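Ticket: Second bagging cell, parts and budget
Project: Pralter
Opened by: Efa Rees
Status: Open, waiting on quote
Priority: Normal

Efa Rees, 9:10 am
Finance wants one number for the second cell before March closes, and I'm really excited to be asking for it! The Citside list comes to more than $3,000 with two arms, the mounting bar and the rail. Spare gripper fingers are $59 a pair and I'd love two pairs. Is the rail sold by length, or only as a kit?

Borghild Rønning, 10:25 am
Kit only, $806. The bar is in it, so you've counted that twice. Take it off the arm line.

Efa Rees, 11:40 am
Great catch, thank you! Fixed – and that leaves room for the spare fingers. One more thing to settle is reach. I priced the same arms as cell one, mounted left and right on the front bar, with the paper bag on the left and chips over on the right near the back. Please check the spacing against this before I send the order to Wullari.

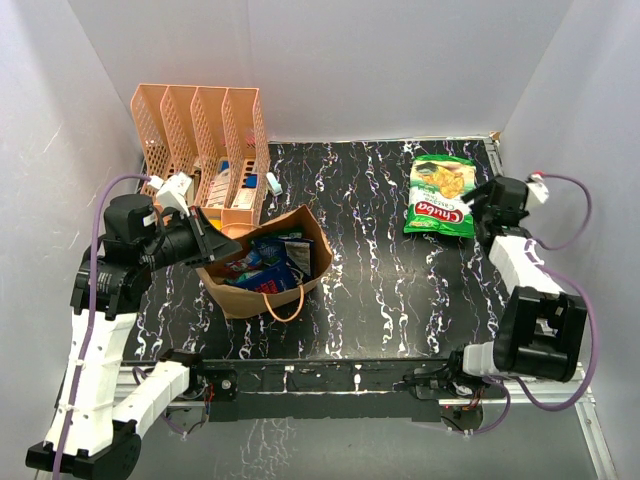

Gemechu Ejigu, 1:15 pm
Spacing is fine by me. Please add $100 for cables and ties, we left those out of the first budget and had to file a second request. Does the Wullari quote include shipping?

Efa Rees, 1:30 pm
Added! Asking them about shipping now.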